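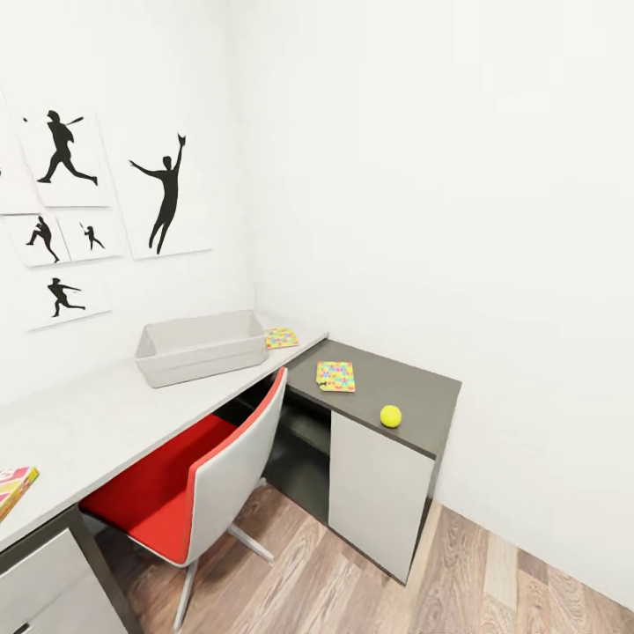

Call for participants: testing the Skuvora tidy-up kit in simulation

Skuvora sells a two-armed home tidying kit. The brochure says it will clear a child's bedroom "while you make the tea". We review this sort of thing for people who might pay for it, and we have heard that line before. We want people to sit down with the simulated bedroom that comes with the kit and tell us where the claims fall apart, or where they hold up.

You would steer the arms yourself from a desk, using the hand controllers supplied by Dellance. 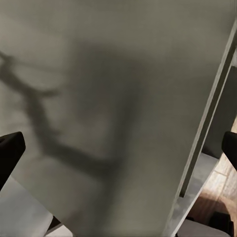
Sessions last 44 minutes. You will be given the same short jobs as everyone else, mostly picking up books and small boxes and putting them somewhere sensible. Some of the camera views are awkward and we would like to know how much that bothers you. Please don't be polite about it.

We need adults with no robotics background. Parents are welcome, as are people who simply dislike tidying. If you have worked for Skuvora, Dellance or their reseller Marinho, please don't apply.

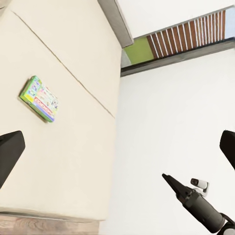

A few warnings. Doing well on a screen proves little about a real bedroom, and our write-up will say so. Skuvora lent us the software but has no say over what we print. You won't be trying the real arms and you won't get a discount.

Places run through September at the Kerar building, room 204, mornings only. We pay travel and lunch.

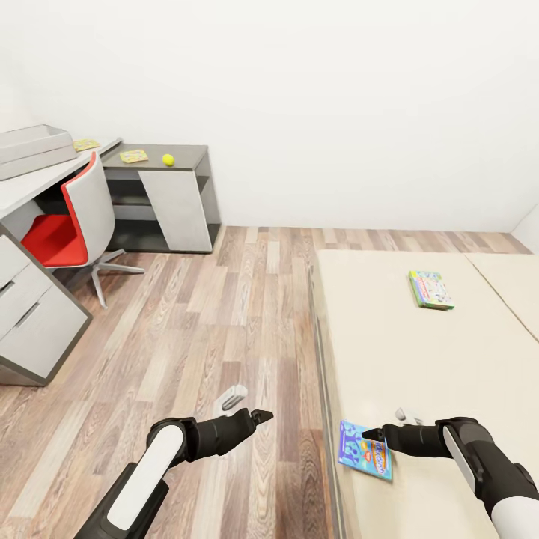 The simulated bedroom, with the right arm over the blue book.

To apply, write a few lines to Iolanda Amaral at the Kerar front desk, quoting reference 186. Say which hand you write with and whether you wear glasses.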